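Speaker notes: Battery storage and charging for a small bike shop
Dealer workshop, Monday session, 9:30 a.m.
Speaker: Gert Maluleke

Slide 1. Title
Give name and shop (Clullow Cycles, service side). Scope is charging and storage of customer and demo batteries. Motor diagnostics are covered by Chang-ho Baek after the break, so hold those questions.

Slide 2. What comes through the door
Three groups: batteries in for service with the bike, demo fleet batteries, and new stock still boxed. Each group has its own shelf and its own log sheet. Mixing them is how a customer goes home with a demo pack. That happened to us in June. Same case, same key, different serial number.

Slide 3. State of charge
Packs that will sit longer than a week are brought to the middle of the range and left off the charger. Demo packs are topped up the morning of the ride, not the night before. Do not read the percentage from the display only. Check the LEDs on the pack as well and write down both if they disagree.
Pause for questions on winter storage. If asked about freezing temperatures: let the pack come up to room temperature before charging. Refer to the maker's manual for limits. Do not quote a number from memory.

Slide 4. The charging bench
Our layout at the Sayegh Street shop: five chargers, each on its own labeled outlet, steel shelf, smoke detector overhead. Nothing stored under the bench. Cardboard goes out the same day.
Charger and pack must be from the same system. Tape the model name on the charger brick in large print. The Kendusow and Grivent plugs look alike from the front and will partly seat in each other's ports.

Slide 5. Charging hours
Charging is done only while staff are in the building. Bench power is on a timer that cuts off at 5 p.m. The last person out checks the timer anyway. Late pickups get a partly charged battery and a note on the handlebar.

Slide 6. Damaged packs
Signs: dented case, swelling, smell, corrosion at the contacts, any history of a crash or flooding. A damaged pack is not charged "to see if it works."
Steps: tag it, move it to the outdoor metal box, call the distributor, tell the customer in writing. We had two last season. Both had been dropped on stairs.
Skip the slide on shipping labels if behind schedule. It is in the handout.

Slide 7. The log
Columns are serial number, date in, charge at arrival, charge at release, initials. Paper works. We tried a spreadsheet and the bench tablet was always dead. Review the log weekly. A pack that arrives at 100 and drops overnight off the bike gets a capacity test before it goes back.

Slide 8. Wrap up
Handouts by the door. Take questions until 10:15, then hand over to Chang-ho.

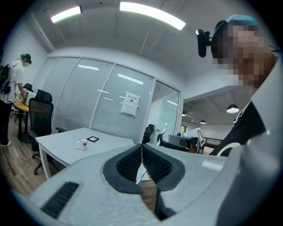 Gripper fingers, with a person close by at right

Related
Demo ride waivers: what to keep on file
Reading error codes on mid-drive motors
Setting up a service intake counter
Tire pressure for cargo e-bikes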